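From: Liis Venckus
To: josik-users mailing list
Subject: Re: [josik-users] Language-conditioned pushing, does the result hold for you?
November

Dear Ferhat, dear all,

thank you for the questions, and sorry that my answer is slow. I wanted to look into the logs again before I write something wrong to the whole list. I answer between your lines.

Ferhat Bozkurt wrote:
> We have tried the Josik pushing policy in our lab with the weights
> from the Manurung branch. In simulation it is fine. On the real arm
> it reaches the right block quite often, but then it pushes the
> neighbour too, and after this it does not recover. Three questions:
>
> 1. How many demonstrations did you use for the real arm, and were
> they all collected with the blocks close together?
>
> 2. Do you count a trial as success when the named block arrives but
> another block has moved with it?
>
> 3. Which tool is on your arm? We use a flat paddle and I begin to
> think that this is the problem.

> 1. How many demonstrations did you use for the real arm

We recorded 2000 episodes by teleoperation. After cleaning, 1503 of them remained, and these are the ones used for the numbers in the report. Most of the removed episodes had a wrong instruction text. The operator was asked to push the star to the cube, for example, and changed his mind on the way, but the label stayed. Yusri has tried to train with the full set as well, and the policy became clearly more hesitant near the target. I would not recommend it.

The blocks were not always close together. We used two kinds of start. In the first kind they are spread over the board by hand, in the second kind they are pushed together in a group. I have to admit that the second kind is underrepresented, only 170 of the cleaned episodes. This could be exactly what you see. When the blocks stand alone, the policy has no reason to learn how to go between them.

> 2. Do you count a trial as success when the named block arrives but
> another block has moved with it?

Yes, in the report we do, and I now think that this was too generous. The success rule looks only at the distance between the two named blocks at the end of the trial. Izzati has written a second rule, where every block that is not named must stay within a small radius of its starting place. With this stricter rule the grouped starts suffer much more than the spread ones. On our last series of grouped starts the success was 57 per cent, and under the old rule it looked a good deal better. We will put both values in the next version of the report. If you compare with us, please say which rule you use, otherwise we will talk past each other.

> 3. Which tool is on your arm?

A plain round rod, mounted straight down. We had a paddle too in the beginning. With the paddle the angle of the wrist matters, and our policy gives out only a movement in x and y, so it has no means to turn the paddle to a useful side. With a round rod every direction is the same for the controller. The bad side is that a block turns away easily when the contact is not in line with its middle, and then the policy must go around and correct.
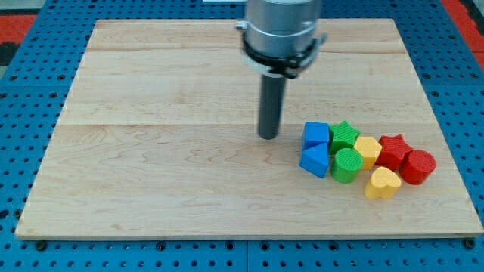 Rod tool and the eight blocks, grouped start.

For this kind of start the instructions with two blocks of the same shape are the most difficult. "Push the red star to the blue cube" has to be told apart from the green star, and the way to the cube leads past other blocks. The same is true for the two cylinders. The heart is a different trouble, as its outline gives a different response depending on where the rod touches it. In my experience the policy handles the heart better from the lobes than from the point, but I have no clean numbers for this, so please take it only as an impression.

Two more things which may help you:

The height of the rod. Ours moves at a constant height just above the board and never lifts during a trial. If your controller lets the tip go up and down even a little, the contact changes and the learned corrections do not fit any more.

The delay. Sugeng found that our camera stream at Guvport came later than the time stamps said. We had trained with this error inside, so the policy was used to it, and when he repaired the time stamps the result became worse until we trained again. The weights in the Manurung branch are from before the repair. The ones in the Bullville branch are from after. If your time stamps are correct, please try Bullville first, before you change your tool.

I would be very interested in your failed trials, also without labels. A group of ten or twenty would already tell us if you have the same kind of failure as we have. You can send them to me or to Izzati directly, the list does not accept big attachments.

One question back to you: do you shuffle the wording of the instructions at test time, or do you use always the same sentence for each pair? We use several wordings, and the short ones ("red star to blue cube") work less well than the full sentences.

With best regards,
Liis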